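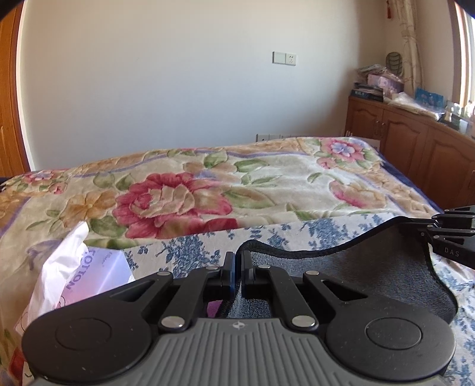
One buyer in Grundville wrote to us that the Kiltska bath sheet took two washes before it really started to soak up water, and asked if that was normal. It is. New terry has a finish on it from the mill, and it has to come out first. Wash it warm, with half the usual detergent and no softener.

Kiltska Bath Sheet, item 839

Cotton terry, 700 gsm, looped on both sides. Double-stitched hems and a hanging loop on one short side. Sold singly or in pairs. It comes in 7 colors, dark gray and white being the ones we always keep in stock. The others are dyed in smaller lots, so order a pair together if you want them to match.

This is a heavy towel. It takes longer on the line than our lighter Ots towel, and in a small dryer you should run it alone or with one other. Expect some lint in the first few loads -- dark colors show it more. Don't use bleach on anything except the white.

Returns are accepted unwashed. Snagged loops can be trimmed with scissors; they won't run. The matching Zuvotton bath mat is out of stock until July.

3 comments

Anonymous
Does the gray fade? Mine has had 10 washes and the hem is a bit lighter than the rest.

Anonymous
Same with my hem. The loops have kept their color though.

Anonymous
Too thick for our towel bar, fine on a hook. Would like a hand towel in this.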